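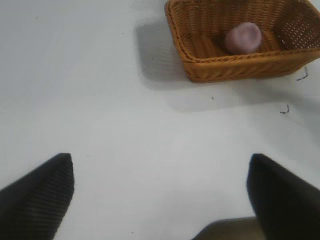 *A wicker basket on a white table.*

I started baking bread again in May, after a gap of two years. The old starter was long dead, so Triin Strazds gave me half a jar of hers when I went over to Sarnau to return her ladder. It smelled like apples and a bit like nail polish, and she told me that was fine.

The first loaf was bad. I left the dough out overnight in a warm kitchen and by morning it had spread like soup. I baked it anyway and we ate it as toast for three days.

For the second one I went back to my old notes. I use 590 grams of flour, mostly white with a little rye, and I keep the dough cooler. It sat in the fridge for 18 hours - longer than I meant, because I got home late on Wednesday. It held its shape and the crust was dark and loud when I cut it. The crumb was still a little tight near the bottom.

Things I changed for the third:

- fed the starter twice the day before
- used less water
- left the lid on for the first half of the bake

It came out better than I expected. Elīna Ots had two slices with butter and took the heel home for her soup.

I still can't score a loaf in a straight line. A new razor blade helped some, and so did going faster. The old blade had been in the drawer since before we moved.

Next I want to try a seeded loaf. Rūta Petrauskas uses sunflower and flax, and she soaks the seeds first, which I never did. I also need to buy more rye, as I'm down to the last cup and the shop was out on my last trip.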